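Hi Rowena,

You asked for something looser than the spreadsheet this time, so I'm typing this at the kitchen end of the studio with the rough mixes on. It covers everything since the advance came through, and the numbers are at the bottom if you want to skip my rambling (I wouldn't blame you).

The big news is that Kiltico have a record. Well, they have nine songs and an argument about a tenth! When I wrote to you last they had four finished and a pile of phone demos, and I was quietly worried that the heavy stuff was going to swallow everything else. I love it when they're loud, you know I do, but the demos were wall-to-wall guitar and Jennylyn was having to shout over all of it. So we spent the first stretch in Cirstead doing nothing but pulling songs apart. We played everything at half volume. We played two of them with no drums at all, which our drummer took pretty well, considering.

What came out of that is "Prinetti," which is now the opener and the song I'd put money on. It used to be the fastest thing they had. It now starts with just bass and voice, and the guitars don't turn up until the second chorus, and when they do they really land. We got the vocal at two in the morning, third take, after an evening of takes that were perfectly in tune and kind of dull. I've left the breath in before the last line. Please don't let anyone at the label talk me out of it.

"Liao" has been the hard one. It's the long one with the slow middle, and we've tracked it from scratch twice. The first version dragged. The second was tighter but lost the creepy feeling that made everybody want it on the record in the first place, so I went back and compared the tempos, and the demo sat at 100 while we'd cut the new one at 102. That's nothing on paper! But the riff needs that bit of drag under it, and at the quicker speed it sounds like it's trying to get somewhere. We're recutting the drums and bass at the old tempo and keeping most of the guitars from the demo sessions, stretched where I can get away with it.

Vocals are further along than I'd planned for. Seven leads are done and I'm happy with all of them. Harmonies are done on five. I've been layering them pretty thin, two voices at most, and I'd like to keep it that way even on the big choruses. There's one exception, the closing track, where we stacked everybody who was in the building, including the guy who had come to look at the boiler. He was a very decent baritone.
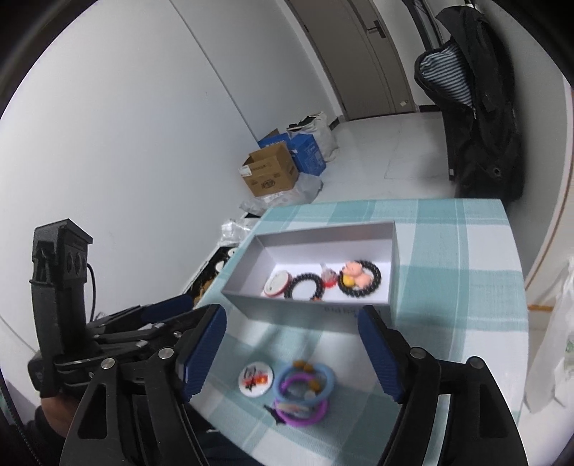
Jennylyn Tiongson thinks I'm being too careful with the choruses, and she asked me to put that in the report in her own words, so: "I want at least two songs on this album where people can't hear themselves think. We can be pretty on the other seven." I've agreed to try a thicker mix on track three and on track six. If you hear them and prefer the thin ones, tell her yourself, please.

She does have a point about six. I'd tucked the second guitar so far back that you only noticed it when it stopped. It's up now, panned hard left, and the whole thing has more teeth. Track three I'm less sure of. The verse melody is the prettiest thing she's written and I don't want to bury it, so I'm going to print both versions and we can fight about it on the next call.

Now the things that haven't gone so well. We lost most of a week in June to a hum in the left channel. I swapped cables, moved amps, turned off the fridge, moved the fridge, and finally traced it to the power supply on the old preamp. That's fixed and it cost $355, which I've put under repairs. It wasn't in the budget, so I've taken it out of the money we had down for a string player. We'd already decided the strings on the ballad were a bit much, so I don't think we'll miss them, but it's your money and I wanted you to see where it went.

The other slip is the tenth song. It has a great chorus and verses that sound like three different bands. The guys want it on. Jennylyn wants it on. I'd rather hold it back for a B-side and let the record be nine songs that belong together. At the moment it runs under forty minutes without it, and I like a rock album that's over before you're ready. If you have a strong feeling either way I'd be glad to hear it before we book more drum time.

Where that leaves us:

- Drums and bass: finished, apart from the "Liao" recut
- Guitars: finished on seven, overdubs left on two
- Lead vocals: seven of nine
- Harmonies: five of nine
- Rough mixes: six, all in the shared folder
- Unplanned spending: $355, preamp repair, moved from strings
- Song ten: waiting on a decision

Next up is the "Liao" rhythm section, then the last two leads, and then I'd like to stop listening to any of it for a few days before I start mixing properly. My ears are getting too used to it. I caught myself humming the bridge of track four in the grocery store, and I was humming the wrong version.

Could you let me know on song ten, and whether you're still okay with me mixing here instead of sending it out? I'll have the two versions of track three in the folder tonight. Play them loud, and start with the thin one.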